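3.2 Wear on shared study tables

The Climalham reading room was surveyed in April. Students returned 100 forms on seating and desk surfaces.

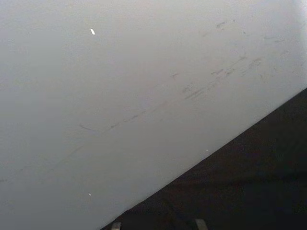 Wubshet replied that noise should have ranked above furniture, and the group added a question on it.

Comments on surfaces were mostly brief, and two forms were left blank. 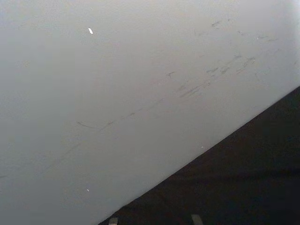
Figure 2. Light gray surface with diagonal edge.

The Onomano plan sets aside more than 2000 dollars for repairs. Desk supplies

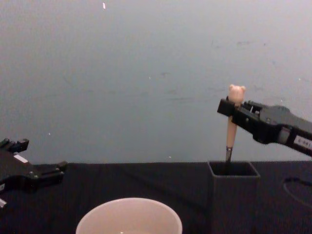 are budgeted separately under the Skeltau fund.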